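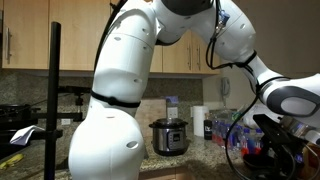

Registering a youth group for the season

Groups > Leaders' guide > Section 4: Registration

Kallulley groups register once a year. Have the group number, the meeting place and the leader list ready before starting. Records are kept in Plivano, the online register.

1. Sign in to Plivano with the group number and select "New season".
2. Confirm the meeting place and the age range. A group that has moved must enter the new address here – the old one is not overwritten automatically.
3. Add each leader. A group needs at least 3 leaders, one of whom must hold a current first aid certificate.
4. Enter the members by name and date of birth. Patrols are set up later (Section 5).
5. Select "Submit". The status changes to "Pending" until the district office approves the entry.

Note: Groups with more than 75 members are registered as two units. Each unit has its own leader list.

Caution: Do not submit twice. A second entry creates a duplicate group number, and only the district office can remove it.

Camp deposits are handled separately and are due in March.

Last revised 28/09/2026

Related sections
Transferring a member to another group
Booking the Kuusisto campsite
Skestorlow hike badge: record sheets
Closing a group

Comments (3)

Step 3 won't save if the certificate date is left blank.

Can a leader be listed in both units?

Yes, but they only count toward the minimum in one of them.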